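账期这东西,签字的时候看着挺短

做生意的第四年,我才弄明白一件事:我的果酱作坊可以一边赚钱,一边没钱。

这话我跟好几个朋友讲过,他们都以为我在绕口令。赚钱了怎么会没钱呢?我以前也这么想啊!订单在涨,利润表上的数字挺好看,罐子一箱一箱往外走,可是到了要付房租那天,我坐在厨房里刷新手机银行,刷了一遍又一遍,好像多刷几次余额就会不好意思,自己长出来一点似的。

这篇文章想聊的就是这中间的差距,也聊聊我后来用的一个办法,叫应收账款保理。名字听着像税务局寄来的信,说白了就是把客户还没付的发票拿去换现金。我不是搞金融的,会计词汇有一大半是临时补的课,写错的地方请懂行的读者多包涵,写信来骂也行。

先交代一下背景。我的作坊在 Rinville,一个下午五点以后就很安静的小城,靠近旧火车站那一片,楼下是修自行车的,楼上是我。做的东西主要是果酱、腌柠檬,还有一种加了花椒的李子酱(别皱眉头,卖得最好的就是它)。头三年基本靠市集和几家熟食店,都是小单子,很多客人当场给钱,最慢的也就是月底结一次。那时候我对现金流这个词的理解就是:口袋里有,就买糖;口袋里没有,就少买点糖。

后来 Altska 找上门来了。

Altska 是我们这一带的一家连锁咖啡馆,早餐盘里要配小罐果酱。他们的采购在市集上吃了我的李子酱,当天就留了名片,我高兴得回家路上坐过了两站。谈下来的量是我原来全部生意的一倍多,价格压了一点,但还在能做的范围里。合同我认真看了,看了好几遍,连罐子盖上标签的位置都讨论过。唯独付款那一条,我扫了一眼就过去了:收到发票后48天付款。

48天嘛,一个半月,能怎么样呢?

能怎么样,我来算给你听。李子要在收到订单之前就买好,果子是按季节来的,过了那几周你有钱也买不到。玻璃罐要提前向 Muladier 订,他们是我的包装供应商,货好,送得准时,可是对我这种小户一律先付款后发货,没得商量。糖、柠檬、标签、帮工的工资,全都在出货之前就付掉了。然后做、装、贴、送,送完开发票,再等48天。从我掏出第一笔买果子的钱,到 Altska 的钱到账,中间隔了差不多一个季度。

生意小的时候,这个窟窿小,我自己的积蓄往里一填就看不见了。生意一大,窟窿跟着一起变大,而且比利润长得快。每多接一单,我就得先多垫一笔。所以那年秋天最忙的时候,也是我最穷的时候。我记得特别清楚,有一回我想换一口大一点的铜锅,二手的,人家要800欧,我手里的未收发票加起来够买一排这样的锅,可我就是拿不出这800欧。锅让别人买走了。到现在我路过那家店还会往橱窗里看一眼。

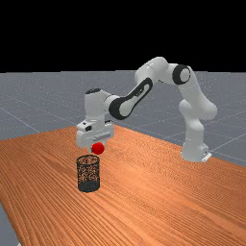 我当时的第一反应是催。催款这门手艺我后来练得还行,一开始可真是惨不忍睹。第一封邮件我写了一个晚上,开头问候人家身体,中间夸了夸他们新出的早餐单,快到结尾才扭扭捏捏提了一句“不知道方不方便看一下发票的情况”。对方财务隔天回了一句话:尚未到期。四个字,一点毛病没有。人家没有拖欠,一天都没有,合同就是这么写的,字是我签的。

这里我想多说两句,我发现很多做小生意的朋友会把两件事混在一起。一件是客户拖着不付,那是逾期,你可以催,可以收利息,闹到后来可以找律师。另一件是客户按时付,可是那个“时”定得很远。后面这种情况你催也没有用,你的客户是个守信用的好客户,你只是没有那么厚的家底陪他等。两种病症状差不多(都是余额见底),吃的药可不一样。

第二反应是借。我去银行问过,接待我的小伙子很和气,给我倒了咖啡,然后问我有什么可以抵押的。我说有很多李子酱。他笑了,我也笑了,笑完他把宣传单推过来,那个事情基本上就到此为止了。透支额度倒是给了一点,利率看得我后背发凉,我用过一次,心里一直吊着,晚上睡不踏实,还上以后再没碰过。

真正把我带到保理这条路上的是 Signe Bech。她给我们那栋楼里好几家小店做账,每个季度来我这里一次,坐在贴标签的那张桌子边上翻我的单据,一边翻一边吃我放在旁边的试吃面包。那次她翻着翻着停下来,问我:“你这么多发票压在这里,怎么不卖掉?”

我说发票还能卖?

她看我的眼神,大概就像我看那些不知道果酱要撇沫的人。

卖发票是怎么回事

我用自己的话讲一遍。你给客户送了货,开了发票,客户欠你一笔钱。这笔欠款是你的资产,虽然现在花不了,可它是有价值的,越是信用好的客户欠的钱,越值钱。保理公司做的事情就是把这张发票接过去,先付给你大部分,剩下的留着,等你的客户到期把全款付给它,它再把留着的那部分扣掉手续费还给你。

我找的那家叫 Niven,办公室不大,主要做食品和印刷这类小企业的生意。Signe 给了我几家的名字,我都打了电话,选 Niven 的理由说出来不太专业:他们接电话的人愿意把合同里的每一条念给我听,而且我听不懂的时候没有叹气。

开户的手续比我想的琐碎。要营业执照,要最近的账目,要我和 Altska 的合同,还要一份主要客户的名单。有意思的是他们对我本人的家底问得不多,对 Altska 倒是查得很细:这家公司付款准不准,有没有跟供应商扯皮的记录,规模怎么样。想想也对,到时候掏钱的是 Altska,我只是站在中间的那个人。这一点对小生意特别友好,你自己可能没房没车没抵押,可是你的客户有分量,你就能借到他的光。

接下来是合同,合同里有几个地方我劝大家慢慢读,最好泡一壶茶读。

头一个是有追索权还是没有追索权。有追索权的意思是,要是客户到头来没付钱,保理公司回头找你,你得把预支的钱吐出来。没有追索权的话,客户破产这类风险由保理公司担着,当然收费也高一截。听到“没有追索权”先别急着放心,它担的一般只是客户付不出钱的情况,如果客户是嫌你的货有问题所以不付,那还是你的事。我选的是有追索权的,Altska 我信得过,而且便宜。这个选择合不合适,每家的情况不同,别抄我的。

再一个是整本卖还是单张卖。有些保理公司要求你把某个客户的全部发票,甚至所有客户的全部发票都交给它,不许挑。有些允许你一张一张来,缺钱了卖一张,不缺就留着。单张的费率高,但是自由。我一开始贪便宜差点签了整本的,Signe 在电话里喊了一声“等等”,声音大得我把手机拿远了。她的理由是我有季节,夏秋缺钱,冬末不缺,整本卖等于不缺钱的月份也在付费。后来我签的就是单张的。

还有就是各种小费用。手续费只是其中一样,另外可能有开户费、信用调查费、转账费、最低用量费。最低用量费最会咬人,意思是你一年卖给它的发票不够某个数,差额它也照收。我手里那份报价单的正面写得干干净净,费用都住在背面,字号小得像罐底的生产批号。

客户会不会觉得我要倒闭了

我签字之前最怕的就是这个。保理分公开和不公开两种,公开的那种,保理公司会给你的客户发通知,告诉他以后这张发票的钱付到哪个账户。我脑子里立刻开始演戏:Altska 的采购收到通知,脸色一沉,心想这家做果酱的不行了,赶紧换供应商吧。

我纠结了好几天,最后想着与其让他们从一封格式信里知道,不如我自己先说。我给采购打了个电话,准备了一大段开场白,结果刚说到“保理”两个字,她就打断我,说哦那个啊,你把表格发给财务就行,我们有好几家供应商都这样。前后不到两分钟!我那段开场白到现在还存在手机备忘录里,一句没用上。

当然也有读者会碰到不那么痛快的客户。我认识的一位做陶器的同行,她的客户合同里干脆写明了债权不得转让,这条要是没注意到,后面会很麻烦。所以在去找保理公司之前,先把你和客户的合同翻出来,找“转让”那两个字。各地的法律对这种条款怎么看也不太一样,拿不准就问律师,问一次的钱比出一次事便宜多了。

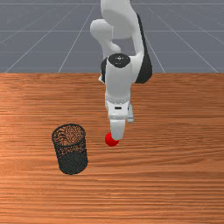

第一笔钱到账是在送完一批货之后的第二天,我正在熬杏子酱,手机在围裙口袋里震了一下。我擦了手去看,看了好一会儿,然后回去继续搅锅,一边搅一边傻笑,那锅杏子有点过火了,颜色深了些,留着自己吃了。从那以后我做账的方式也变了,我开始按月份画收支,用两种颜色的笔,钱进来的月份涂浅,钱出去的月份涂深,画完一整年贴在墙上一看,活像木头桌面上的纹理,一道浅黄褐的夹着一道深红褐的,一条挨一条地从这头拉到那头。以前我只晓得“有时候紧”,贴出来之后才看见深色的那几道每年都在差不多的位置,李子上市前后最密。知道它在哪儿,就可以提前几周去跟 Niven 打招呼,也可以提前跟 Muladier 商量,能不能把罐子分两批订。

顺便说说 Muladier 那边。我一直以为先付款后发货是铁打的规矩,问都没问过。后来是手头宽了一点,胆子也大了一点,去年底随口提了一句,说我订了这么久的货,能不能给我一个短短的账期。对方说要看付款记录,过了一周回信,给了我12天。12天听起来没什么,可是你想啊,一头多出12天,另一头靠卖发票把48天缩成了一两天,中间的窟窿一下子就浅了。有些批次我甚至不用卖发票也能撑过去,手续费就省下来了。我真后悔没早点问!开口问一句又不要钱,最坏就是人家说不行,日子照旧。

它到底贵不贵

写到这里,肯定有人想问这个。我的回答是贵,比银行正经的贷款贵,比透支便宜一些,比丢掉一个大客户便宜得多。

手续费单看一次不起眼,我第一次看到比例的时候还觉得挺划算。Signe 提醒我不能这么看,那是一个多月的价钱,你得折成一年的利率再去跟别的借款比。我折了,折完沉默了一会儿。所以我给自己定了个规矩,只有在卖发票换来的钱能马上去做一件更值钱的事情时才卖,比如抢在果子便宜的那几周多收一批,或者接一个本来接不下的单子。拿它来付房租,我试过,那种感觉很不好,像是把下个月的面包先啃了一口。

还有毛利太薄的生意要当心。我的小罐果酱利润还过得去,分出去一点手续费肉疼但不伤筋骨。如果你一罐东西本来就只赚几分钱,再被保理切掉一块,可能就白忙了。这种时候该动的是价格。说到价格,我后来跟 Altska 续约的时候就提了:要么账期短一点,要么单价高一点,等待也是有成本的,这个成本我现在能一分一分算给你看。采购那边来回了几轮,单价给我加了一点,账期没动,他们总部统一规定的,动不了。我也认了,加的那一点正好盖住大部分手续费。要是换成四年前的我,连桌子都不敢上。

也不是每次都顺利。今年五月有一张发票出了岔子,我把采购单号写错了一位,Altska 的系统不认,钱卡在那里,Niven 那边的期限却照样往前走。我那几天打的电话比过去半年都多,两头赔不是。最后查清楚是我的错,重新开了发票,晚了11天才付清,Niven 按合同多收了一笔延期费。钱不多,教训不小。现在我开完发票都要让帮工再对一遍单号,她对着念,我对着看,像两个小学生在背课文。

我还碰到过一件小事,也写在这里给大家做个参考。发票卖出去以后,有一回 Altska 的会计按老习惯把钱打到了我的账户。我一看余额多了一大笔,心里一喜,差点就拿去付糖钱了。幸好晚上记账的时候觉得不对劲,翻了一下才发现这张票早就卖给 Niven 了,这钱根本不归我。赶紧第二天转过去,还写了封邮件说明。要是没注意花掉了,那可是违约的。所以卖掉的发票一定要单独做个记号,我用的是一个红色的文件夹,夹子上写了三个大字:别人的。

常有人问我

做市集的朋友听说我在用保理,总会凑过来问东问西,我把最常被问到的几样写下来。

市集和散客的零售能不能做保理?做不了,那种生意当场收钱,没有发票可卖。保理是给卖给别的公司、要等人家付款的人用的。

刚开业能不能用?有的公司肯收,有的要求你至少做了一段时间。我当时已经有几年的账,没遇到这个问题。楼下修自行车的老板刚给一家快递公司做上维修,才开了几张票,问了两家,一家不收,另一家收但是费率高出一截,他还在考虑。

客户只有一个大的行不行?能行,但是对方会担心,你自己也应该担心。Niven 给我设了一个上限,Altska 的发票最多能预支多少是封顶的。我刚知道时还有点不高兴,后来回头一想,自己的生意有一大半挂在同一家咖啡馆的早餐盘上,确实有点悬。今年我又谈了两家民宿和一个做礼品盒的,单子不大,图个多几条腿走路。

会不会越用越离不开?会的,有这个危险。你习惯了发完货就有钱,慢慢会觉得那是常态,然后把生意的节奏全按那个速度来排,哪天保理公司调了额度,你就傻眼了。我现在每次卖发票之前都会问自己,不卖行不行,如果行,就不卖。今年到目前为止,卖的比去年少。Signe 说这是好现象,说完又拿了一片试吃面包。

发票上还有一件琐碎的事:开票日期。我以前是攒到月底一起开,觉得省事,后来才反应过来,账期是从对方收到发票那天算起的,我月初送的货拖到月底开票,等于自己白送人家好几个星期。现在货一出门发票就发出去,送货单和发票放在同一个信封里(电子的也同时发一份),单这一项,一分钱没花,钱回来得就早了不少。在考虑任何一种融资之前,先把这种漏水的地方堵一堵,真的管用。

这篇稿子写完是2023年6月8日,杏子刚开始上市,李子还青着。Muladier 的罐子昨天送到了,楼梯口堆得走路要侧着身子。我这个夏天打算再去看看有没有合适的铜锅,二手的就行,口径要大,底要厚,哪位读者手里有想出的,请写信到编辑部转给我,我这回付得出钱。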